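DAVEN – The Daven Public Library will open its doors until 9 p.m. on weeknights beginning in October, adding 14 hours to the weekly schedule at the main building and the Pirkero branch. The change follows a patron survey in which 223 cardholders answered questions on hours, parking and study space.

Evening access was the most common request. Many of those who asked for it work day shifts or have children in after-school programs.

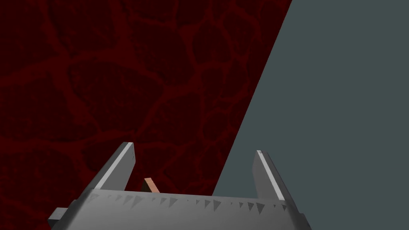
"People told us they were getting here ten minutes before we locked up," said library director Keyvan Rashti. "The new hours give them time to find a book, use a computer or sit down and read."

Both locations will keep their current morning opening time. Weekend hours do not change. The book drop on Rarnimau Street stays open around the clock, and holds will be kept on the shelf for seven days as before.

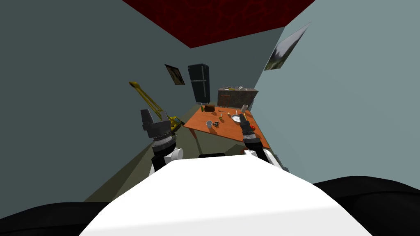 Daven Public Library, Office of Community Programs

The later schedule also makes room for a set of free evening classes. Subjects this fall include basic bookkeeping, conversational Spanish, home canning and family history research. Classes start at 6:30 p.m. and are held in the Nông Room on the second floor of the main building. The room seats 100. Sign-up is at the front desk or by phone, and a library card is required.

The library has also bought 200 new large-print titles, mostly mysteries and biographies. They will be split between the two buildings and can be requested from either one. Loans are for three weeks with two renewals.
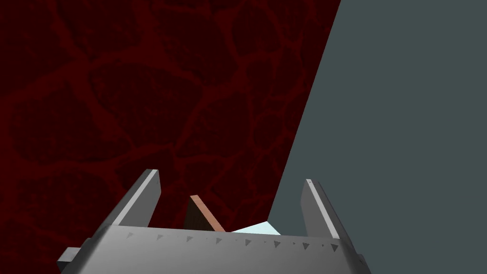 Robot gripper in a computer-rendered view.

Parking in the lot behind the main building is free after 5 p.m. Patrons at the Pirkero branch may use the street spaces on either side of the entrance.

Staff positions for the added hours have been filled from within the current part-time pool. A printed schedule of classes and hours is available at both locations.

Media contact: Office of Community Programs, Daven Public Library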